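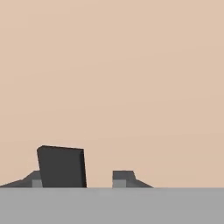
My sister's view, for what it's worth, is that any machine able to empty a dishwasher will cost more than the kitchen it stands in, and Trinidad Maglaya told me much the same when I rang for advice, so I thought I'd put it to everybody here before I give up on the notion.

I run a small hardware and haberdashery shop with my husband, and a good part of every evening goes on putting stock back where it belongs. Boxes of hinges, tins, packets of buttons, all sorts. We have 1,684 different lines and I sometimes feel I've handled every one of them by teatime! Then we go upstairs and it starts again with the plates and the washing. Is there anything yet that could pick up a plain box and put it on the right shelf, or fold a towel, and do it without one of us standing over it? I don't mind slow. I do mind breakages. Our budget wouldn't stretch to anything grand, and the shop is narrow — two people can pass if one of them breathes in.

Posted by Usel Lane Stores

Pretberg

Lovely question, and I wish I had a cheerier reply for you. I spent a good few years looking after packing machinery, and the plain box is the nearest thing you've mentioned to being solved. A stiff block with flat sides, standing on a clear table, is about as kind an object as you can give a two-fingered gripper. It still has to get a finger either side and close squarely, and if the box is leaning a little or sits nearer one finger than the other, it may get shoved along before it's held. In a factory you get round that with guides and trays so everything turns up in the same spot. In a shop, well, your husband puts the hinges down wherever there's room, and so would I.

Much of the practising is done on a computer first, with simulated blocks and simulated fingers, and that's a sensible way to go about it (nothing gets dropped on anybody's foot). Getting from there to a packet of buttons is the long part. Buttons slide about, the packet sags, and the shiny sort confuses cameras.

Towels I would leave alone for now. I've watched folding demonstrations that were very clever and very, very slow, and I kept wanting to lean in and finish it myself.

If I were you I'd spend the money on a decent trolley, with a bin for each aisle, and sort as you go. We did that in the stores and it cut my evening from 65 minutes to 11.

Bastos

no. get a saturday kid

Damari

I think Bastos is being a bit short with you, though a helper would certainly be cheaper! We have a robot vacuum and it does the back room while we cash up, which is one job gone. Floors are the place to start. It does get stuck on the doormat, so we roll that up first. Plates are still me, I'm afraid, and I'd want to see one of these arms manage my mother's gravy boat before I let it near the cupboard. Do come back and tell us what you settle on, and measure the narrow bit of the shop before you buy anything with wheels.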